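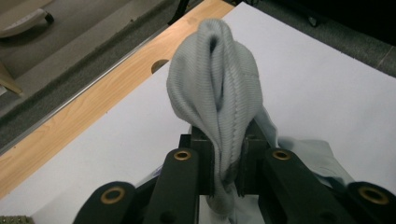

kaiwen_dai: sleeves are where my demos die too. how many are you feeding it?

skeno_bench: 50 by hand so far. ribbed knit, pinch and lift, then fold

Amparo Aranda: 50 is nothing for knits. we did 615 on Mowat before it quit grabbing two layers

kaiwen_dai: disagree, 3 good grasps beat a pile of sloppy ones. slow down teh close

skeno_bench: tried slow, it twists more

Amparo Aranda: so teleop it. hand demos are too fast imo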